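5/6/22

Back on the probe model tonight. The high-gain dish was still shading wrong along the rim, so I deleted the outer ring of faces and rebuilt it from a 27-segment spline. The facets are gone at render distance. Up close there is still a pinch where the feed struts meet the dish, and I will probably hide it under a bracket.

Posted a test render of the bus to the Hulero board before dinner.

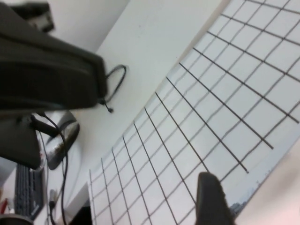
Kimie Ueda thinks the louvers are too deep, and that at this scale they should be a bump map with maybe one real edge for the highlight. I tried it. She is right about the depth – the shadows were reading as slots. I kept the geometry but cut it to a third and let the bump do the rest.

Polygon count on the bus is down by 554, most of it from the louvers. Copied my notes from the log into the build page so the two match:

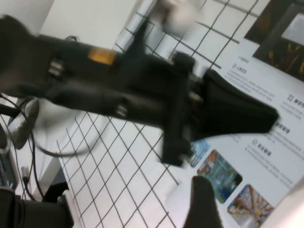
Posted by Molach | Build log, part 7 | Filed under: Spacecraft, Modeling

Blanket material is now a single tileable texture with three wrinkle scales layered in the normal channel. The largest scale is painted by hand around the corners, where real blankets bunch up at the tie-downs. Reflection is set low and slightly blurred. Anything sharper looks like kitchen foil.

The magnetometer boom is still a placeholder. I want the lattice in real geometry, but the longerons alias badly at anything under full resolution. 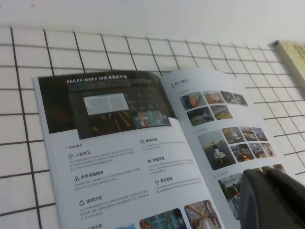
Oversampling fixes most of it and doubles the render time. The other option is to thicken the members slightly and accept the error, as I did on the Leblanc lander in October. Leaning that way for the animation and keeping the correct version for stills.

Star background is off for now. With exposure set for a sunlit hull there should be hardly any stars anyway.
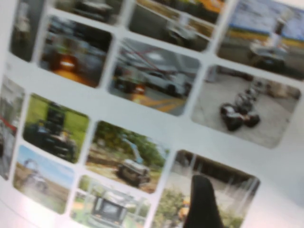 Still to do: thruster nozzles, the decal sheet, and a second pass on the Indico antenna mount, whose hinge axis is off by 3 degrees. Left a full-size frame rendering overnight with the thin boom in it.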